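Was ich vom Tag der offenen Tür für meine Putzlappen mitgenommen habe

Haushaltstipps, 22.02.2021

Ihr kennt mich, ich schreibe hier sonst über Kalkränder und Brotkästen. Diesmal war ich bei Tulico in Eststead, die hatten Tag der offenen Tür, und ich wollte eigentlich nur wegen der Vorführung mit den Roboterarmen hin (und ein bisschen wegen des Kuchens, zugegeben). Gezeigt wurde nämlich ausgerechnet Aufräumen! Lappen, Schwamm, Schüssel, Wannen, also lauter Sachen, die bei mir unter der Spüle wohnen. Ich stand viel länger da, als ich vorhatte, und bin mit einem vollgekritzelten Zettel heimgefahren.

Los ging es in einem Vorraum, in dem man sich in eine Liste eintragen musste. Ich bekam die Besuchernummer 987, keine Ahnung, wo die angefangen haben zu zählen. Danach wurde man in kleinen Gruppen durchgeschleust und durfte an jedem Tisch Fragen stellen. Die Leute dort waren sehr geduldig mit mir, auch als ich zum dritten Mal wissen wollte, mit welchem Waschmittel sie ihre Tücher waschen. (Mit einem ganz normalen flüssigen, ohne Weichspüler. Sag ich doch immer.)
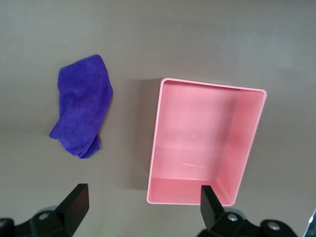

Mikrofasertücher falte ich seit Jahren nicht mehr. Bei uns liegen zu Hause gut und gern genug davon herum, um einen Kleinwagen einzuwickeln, und ich hatte mal eine Phase, in der ich sie alle auf Kante gelegt habe wie Servietten. Hat niemandem etwas gebracht. So zusammengeknüllt wie das lila Tuch neben der leeren rosa Wanne darf bei mir jedes Tuch aussehen, Hauptsache, es hat eine Wanne, in die es gehört. Genau das ist mein erster Tipp: pro Sorte eine flache, offene Wanne ohne Deckel. Mit Deckel wirft man die Sachen obendrauf, ich spreche aus Erfahrung. Und die Farbe der Wanne ruhig knallig nehmen, dann findet sie auch der Rest der Familie.

Wie ich meine Tücher wasche, werde ich oft gefragt, also noch mal zum Mitschreiben:

Mikrofaser immer getrennt von Frottee, sonst sitzen die Fusseln fest und man verteilt sie beim Putzen auf dem Spiegel.
Kein Weichspüler, auch kein kleiner Schluck. Die Fasern verkleben davon.
60 Grad, wenn das Etikett es erlaubt, und dann an der Luft trocknen.
Tücher fürs Bad und Tücher für die Küche in verschiedenen Farben kaufen. Ich habe Lila für die Küche und Gelb fürs Bad und bin damit sehr zufrieden.

Wenn ein Tuch nach dem Waschen immer noch schmiert, lege ich es über Nacht in einen Eimer mit warmem Wasser und 2 Esslöffeln Waschsoda und wasche es am nächsten Tag noch einmal. Eine Packung Soda mit 500 Gramm reicht bei mir ewig. Bitte Handschuhe anziehen, und Seide, Wolle und Aluminium haben in dem Eimer nichts verloren.

Zurück nach Eststead. Am meisten Spaß hatte ich an dem Tisch mit den beiden Armen. Ich hatte mir das Ganze viel lauter vorgestellt! Neben mir stand eine Schulklasse, die bei jedem Handgriff mitgefiebert hat, und ich gebe zu, ich auch. Der ganze Tisch war mit braunem Papier bezogen, und das mache ich jetzt nach, und zwar auf der Werkbank im Keller. Packpapier von der Rolle drauf, stramm ziehen, die Kanten unten mit Kreppband festkleben. Kleber, Farbkleckse, Ölflecken, alles egal, und wenn es schlimm aussieht, kommt eine neue Bahn drüber. Ich habe eine Rolle von Albers im Schrank, die war mal für Pakete gedacht.
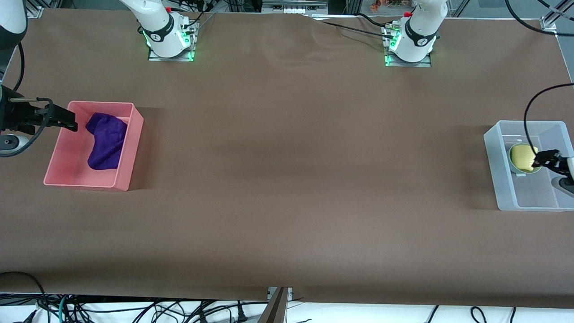
Zwei Arme, zwei Wannen: links das lila Tuch, rechts der Schwamm in der grünen Schüssel.

Den Schwamm in die Schüssel zu legen, das habe ich daheim gleich ausprobiert. Bei mir lag er bisher immer auf dem Spülenrand in seiner eigenen Pfütze. Jetzt liegt er in einem alten Dessertschälchen, das ich morgens ausspüle, und der Rand bleibt sauber. Wichtig ist, ihn vorher richtig auszudrücken, sonst steht er im Schälchen genauso im Nassen. Ich stelle ihn hochkant, dann kommt von beiden Seiten Luft dran. Und bitte regelmäßig wechseln! Wenn er muffelt, ist er fällig, da hilft auch kein Essig mehr. Die ausgemusterten schneide ich an einer Ecke ab und nehme sie noch für Fahrradfelgen.

Durchsichtige Wannen mag ich übrigens für alles, was selten gebraucht wird. Ersatzdichtungen, Silberputztuch, die Bürste für die Thermoskanne. Man sieht von der Seite, was drin ist, ohne alles herauszuzerren. Im Vorratsraum habe ich inzwischen 13 davon stehen, die meisten vom Flohmarkt in Pornard. Milchig gewordene werden mit lauwarmem Wasser und einem Spritzer Spülmittel oft schon ein gutes Stück klarer, Scheuermilch macht es nur schlimmer.

Im März gibt es bei Tulico noch einen Termin, da fahre ich wieder hin und nehme meine Schwester mit. Wer Fragen hat, die ich dort stellen soll, schreibt sie mir einfach in die Kommentare. Nächste Woche geht es hier mit Backblechen weiter.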